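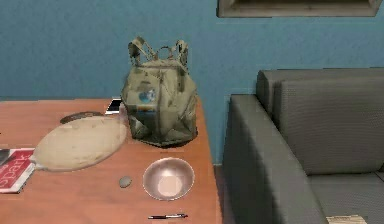 By Gwion Morris | Checked by Zuleica Brito
Monday, March 30, 2026
Reading time: 4 minutes

Home | Machines | Space | Animals | Ask Us

How a robot gets its examples

A robot that tidies a room has to learn what tidying looks like. Some of that learning happens in rooms that do not exist. The room at the top of this page was drawn by a computer. The table, the backpack and the grey sofa are all part of a simulation, a kind of practice world that follows rules similar to those of the real one.

The rooms used in this explainer belong to a project called Plellitia. The robot being trained is called Gethin. Its job is to pick up an object and put it where it has been told to.

What is an example?

An example is a record of one task, from start to finish. It has three parts:

- the instruction, such as "put the pen in the bowl"
- what the robot's camera saw at each moment
- how the arm and the gripper moved at each moment

A person usually makes the first examples. The person steers the simulated arm with a hand controller, and the computer saves every movement. One example of a simple task lasts 20 seconds. Gethin's first set held 500 of them.

The learning system then studies the examples. It looks for links between what the camera saw and what the arm did next. It does not memorize one path across the table, as that path would be useless as soon as the bowl was moved.

Why the objects change

Suppose every example showed a steel bowl on a reddish wooden table against a teal wall. The system might learn that bowls are only found near teal walls. In a white kitchen, it could fail.

To prevent this, the computer changes the room between examples. It can swap the colour of the wall, turn the backpack or slide the pen to another spot. It also adds objects that have no part in the task. These are called distractors. If the task is to move the pen, then the pebble and the newspaper are distractors, and the robot should leave them alone.

Some objects are partly hidden on purpose. The phone behind the backpack is harder to recognize when only a piece of it shows. Real tables are often like this.

Sorting good from bad

Not every example is kept. If the arm drops the pen, the example is marked as a failure and stored in a separate group. In October the Plellitia set reached 3,787 examples. After checking, 2,000 were used for training.

The last step is a test in a room the system has never seen, with no person steering. The results show which kinds of examples are missing, and those are collected next.

Words to know

Simulation: a computer model of a place or an event.
Gripper: the part of a robot that holds things.
Distractor: an object that is not part of the task.

Related
What does a robot camera see?
Inside the Zullodau sorting centre
Rarkatex and the six-legged walker
Why are wet glasses hard to hold?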